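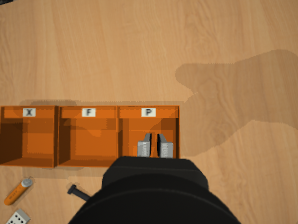 Orange bins with letter labels on a wood tabletop.

Finik: a word list for homemade spelling games

Finik is a plain text list of 900 short English words, sorted by length and first letter. I started it for family game nights and it kept growing, which makes me very happy! Each line holds a word, a tab and a level from 1 to 4. Level 1 has 253 words, all of them three letters long.

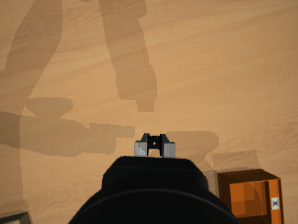 Wood grain, seen from above.

New in the August update: 32 food words (dumpling is in at last!) and a fix for the double entry under Q. Plurals are still patchy, so please send yours in. Print it, cut it up, change it however you like. Free for any use.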